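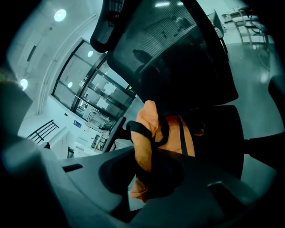
Fig. 1. Orange fabric with black straps, office chair behind.

Week 4 handout: What a workplace survey can and can't tell you

Read the Rarow report before class, all of it, including the appendix. The headline says staff at open-plan offices are "happier and more focused." Ask who was asked. Rarow sent the form to 600 people and got 385 back. The summary never mentions the rest, and I'd like to know what they thought of their desks.

Look at question 3 as well: "How much has the new layout improved your day?" Try answering that if it made your day worse. The scale starts at "a little."

Terms to know: response rate, leading question, self-selection, baseline. Rarow has no baseline. Staff were surveyed in August, after the move, and asked to remember how they felt before it. Memory is a poor measuring tool.

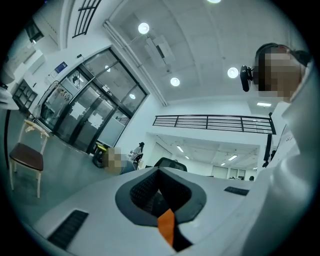 Fig. 2. Person in a white top under a white ceiling.

The Numden study looks better on paper. It compares two floors of one building. But people picked their own floor, so I don't buy the claim that the floor plan caused anything. Sushil Chaudhary's reply (in the reader) makes the case for Numden. Read it and decide if he answers the self-selection problem. I don't think he does.

For next time: rewrite question 3 so that a grumpy person could answer it. One page, typed.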